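Arboleda folding step stool: two coats of paint and one wobble later

I've wanted a proper step stool for ages. For years I stood on a dining chair to reach the top cupboards, and then last June I stepped off the back of it with a casserole dish in my hands (the dish was fine, thank you for asking, my elbow wasn't) and that was that. My husband said either I bought a stool or he'd move all the plates to the floor.

So I bought the Arboleda, the taller of the two they make. I paid 79 pounds for it at Ninby, the homeware place by the old bus depot, and I did wince at the till. You can get a plastic one for 12! But I'd had a plastic one before, and it split up the side one night while I was changing a bulb, so I talked myself into it on the walk back to the car.

It comes flat and more or less ready to go. You have to fit the rubber feet yourself and tighten the bolts on the back legs, and the little key they give you is rubbish. I used one from the drawer of odd keys instead. The leaflet has drawings and no words at all, and I put one foot on upside down and had to prise it off with a butter knife.

Once it was up I was really pleased. The treads are deep enough for my whole foot, even in slippers, and the top one has a slight lip at the back so you can feel where the edge is without looking down. I can get to the very back of the cupboard over the fridge now, where I found a fondue set and over five jars of the same mustard.

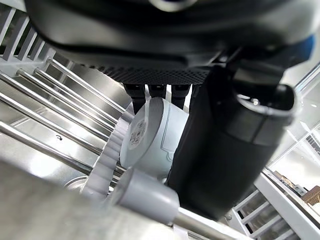 Now for the wobble. Our kitchen floor is old tile and it dips near the back door, and on that bit the stool rocks. Not much, but enough that I don't like it with something heavy in my arms. On the flat by the sink it's solid as anything. I asked in the shop and Segundo Ñahui, who has served me there since I bought my first set of saucepans, told me to loosen the bolts, stand on the bottom step with the stool where I use it most, and get somebody else to tighten them up again. We tried it and it's a lot better. Still a tiny tick when I shift my weight, but I can live with that.

The finish is the other thing. Mine came bare and I wanted it green to go with the pantry door, so I gave it two coats of eggshell out in the shed. It took the first coat beautifully and then the second went a bit gummy where the hinge folds in, and now it sticks when it's been shut for a few days and opens with a noise like a plaster coming off. My own fault! If you're painting yours, keep well clear of the hinge and do go thin.

Folded, it fits in the gap beside our washing machine with a bit to spare. It's heavier than I'd expected, mind. My mum tried to carry it through to the lounge to do her curtains and gave up in the hall, so for her I'd look at the Asard instead. My sister has that one – it's lighter and has a handle to hold on to at the top, but the steps are narrow and I felt as if I was up a ladder.

I also had a go on the Skerkosetti while I was in the shop. Lovely looking, very smooth to fold, and far more than I'd ever spend on something that lives next to the washing machine.

Would I buy the Arboleda again? Yes, I think so, though I'd wait and see if Ninby had it in the sale. I'd give it four out of five, and I'd have gone higher with a decent key in the box. I've also been using it as a seat for shelling peas and doing up my boots, and the cat has claimed the top step in the evenings, so I have to ask her to move before I can get a plate down.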